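About Zarura

Zarura supplies power strips, extension leads and cable fittings to schools, libraries and small offices. The company was founded by Unai Olmedo, who had spent several years maintaining the electrics of public buildings and had replaced a great many broken leads in that time. He remains responsible for the choice of every product we offer.

Our catalogue holds 43 lines in 2 ranges. Clidberg covers fixed and desk-mounted units, and Kairys covers portable strips for rooms that change their use during the day. Both may be ordered singly or in boxes.

We give particular attention to the parts that people touch. Buttons should be easy to find, housings should have no sharp corners, and a strip should lie flat on the surface where it is used. New products are looked over on a plain table under even light, where marks and uneven edges show readily. 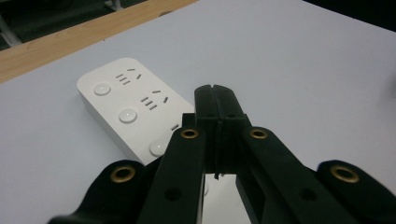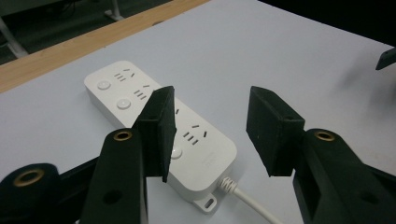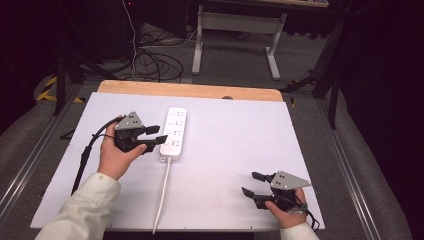
White power strips on the table.

Customers are asked to keep strips clear of walkways and to unplug them before cleaning. A dry cloth is enough for most housings - sprays and solvents should never be used. Damaged leads must be taken out of service at once and should not be repaired with tape.

Zarura also runs Javum, a return service for old leads and strips. Schools and offices may send back up to 100 items in a single collection, whatever the make. Collections take place throughout the year, with the exception of October, when our store is closed for stocktaking.

Enquiries about orders, returns and product information should be addressed to our customer office, which is open from nine in the morning until half past four.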